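Bras robot maison : le coude fléchit quand il est tendu, vous faites comment ?

Cistby
Bonsoir à tous ! Je bricole depuis décembre un petit bras à servos, posé sur la table de l'atelier partagé (un bonheur, cet atelier). L'exercice est tout simple, un rouleau de ruban adhésif et une boîte en carton. Près de la base, tout va bien, mais dès que le bras s'allonge, la pince arrive trop bas et touche la table.
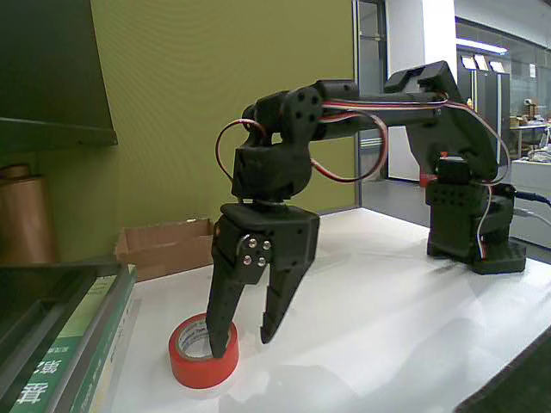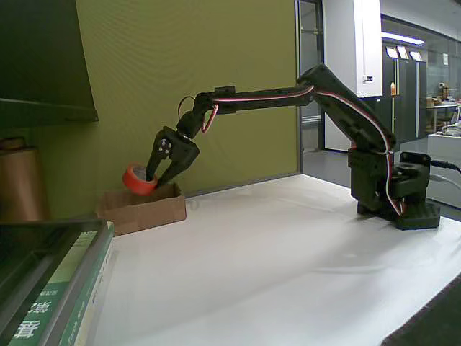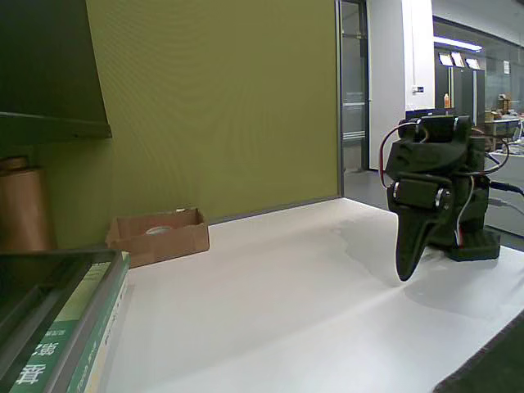
J'ai repris la calibration 2 fois, sans vrai changement. Faut-il un servo plus costaud au coude, ou bien corriger dans le programme ? Merci d'avance pour votre patience, je débute !

Korthorpe
Chez moi c'était l'alim. Change-la.

Herrera
Bonsoir Cistby, et bravo, c'est déjà un joli projet ! Avant d'acheter quoi que ce soit, mesure la tension bras tendu, en charge, puis resserre les vis des palonniers. J'avais le même souci, et un simple ressort de rappel à l'épaule m'a bien soulagé le moteur. Pense aussi à laisser du mou aux fils près du poignet.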